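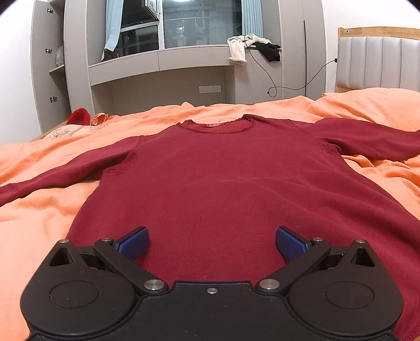 A maroon ribbed top, spread out on the bed.

In defence of folding on the bed

When I moved to Skosalholm, the flat had 81 steps and no table large enough for a pullover. So I began to fold my clothes on the bed, as my grandmother did, and I have never gone back. My friends find it a little childish. They hang everything, or they roll it, or they leave it in the basket until it is needed.

I want to say something for the old way. A bed is wide and soft, and a top can lie there with both sleeves open. In this position you finally look at it. On a hanger, a ribbed top shows only one shoulder to the world. On the bed you see the wavy neckline, a bit frayed, and the rough, pilled places under the arms, and you must decide: is it still for the office, or is it now for the house, or for sleeping?

I think this small decision is the real work of folding. The rest is habit. Left sleeve in, right sleeve in, hem up to the collar, and finished. It takes me less time than to find a free hanger.

People will answer that the wardrobe should do this work for us. Last August I went to Ekamow to look at drawer inserts, and the large set had 112 compartments. I stood before it and felt tired. Who owns 112 things which need a private room? My whole knitwear lives in two drawers and it is at peace there.

I also do not agree that a worn garment must leave the house at once. Pilling is not a sickness. Some of it comes away with a comb, and a tired neckline can be turned and sewn in one evening, even by a person who sews as badly as I do. We throw away too quickly — and then we complain that the new one is thinner.

Of course the bed has its faults. You must finish before night, or you sleep beside your laundry. I have done this more than once, and in the morning I had to fold everything again.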